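Round-Up at the Register: A Term Project on Checkout Giving in Wusham
January 2019
By a second-year student, Clemier College
Print this page | E-mail this page

My project began with a bag of onions. The card machine at Michalski, the grocery on the main street in Wusham, asked if I would like to round up my total for charity. There was a line behind me. I pressed the green button, felt generous for as long as it took to reach the parking lot, and then wondered which charity it was.

The question I turned in was simple: do people who round up know where the money goes? My instructor called this "manageable," and I took it as praise.

Method

I looked at two stores, Michalski and the Amham hardware store across the road. Both let me stand near the exit with a clipboard, provided I did not block the carts. I went back in August for a second try after my first survey turned out to have the same question on it twice. Shoppers were asked whether they had rounded up, why, and who they thought would get the money.

The Michalski manager also let me see one month's receipts. The round-up button had brought in $2,294, all of it in amounts under a dollar. I had expected enough for a nice lunch.

What I found

Most people who gave said they did it because the machine asked. A few said they did it because the cashier was watching. Guesses about the charity included the food pantry, the animal shelter, "kids," and the store itself. The correct answer was the food pantry. It was printed on a card taped beside the register, at a height convenient to toddlers.

The Amham store has a coffee can instead. It had a better written label and much less money in it. People read the label, nodded, and kept their change. 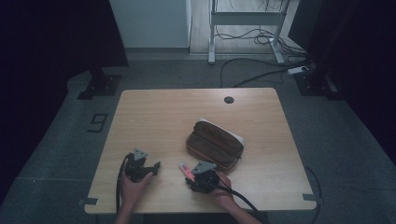 Can a shopper take a tax deduction for rounding up?
Generally the gift belongs to the shopper, so anyone who itemizes and keeps the receipts may be able to claim it. Of the people I asked, nine had kept a receipt of any kind, and two of those were returning something.

Limits of the study

I only talked to people willing to talk to a student with a clipboard, and they may be a kinder group than average. I also did not survey anyone who used the self-checkout, where the button is bigger and there is no cashier to impress. A later project could start there. I have asked Michalski to move the card up to eye level, and they said they would look into tape.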